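Search this site
Enter keywords
Go

25/12/2021
By Forough Arabzadeh

Chapter 9
The Working Table: Surfaces, Containers and Small Parts

Most sorting jobs are done on a table, and most books about sorting say very little about the table. They begin with the bins and labels. This chapter begins with the surface itself, then moves on to the containers that stand on it and the small pieces that pass between them.

The methods in this chapter come from the Gradach workroom, where students spend their first term learning to lay out a table before they are allowed to sort anything. The workroom has 15 tables, and no two of them are set up the same way. A student who can work at one of them should be able to walk over to another and find things within a minute or so.

By the end of the chapter you should be able to choose a surface for a given job, place trays and boxes within easy reach, and keep small parts from getting lost. You will need the parts list from Chapter 3 for the exercises. If you used the Ebrahimi list in place of ours, the part names differ but the sizes are the same.

Three terms come up often. The "surface" is the whole tabletop, including the parts you are not using. The "field" is the area where pieces are handled. The "bank" is the group of containers along the far side or the ends. A bank can be made of anything that holds its shape – trays, cups, bowls, a wooden box – and the containers do not have to match.

Light wood is a good general surface. Dark pieces show up well on it, and so do strong colors such as the lime green of the flat ring-shaped disc on the table in Figure 9.1. A small dark green piece is harder to pick out when a shadow falls near it, so check the shaded parts of the field before you clear it.
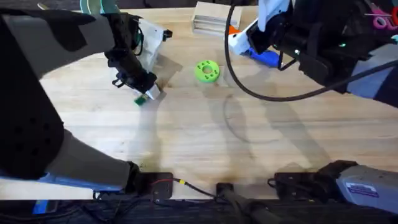
9.1 Choosing and Preparing the Surface

Start with a bare table. Wipe it along the grain and let it dry. Run your hand over the seams between the planks, if there are any, and feel for gaps. A gap wide enough to take the edge of a coin will also take a washer, and it should be filled or covered before you go on.

Next, look at the light. Sit where you will work and note where the surface shines. Move the lamp or the table until the field is free of glare. Some shine at one end does no harm if only the bank stands there.

Set the height last. For standing work at Grornau, the tables were fixed at 73 centimeters, and the shorter students did well with it while the taller ones complained of sore backs. An adjustable table is better if you can get one. Exercise 9.1 asks you to measure your own table and compare it with the height of your bent elbow.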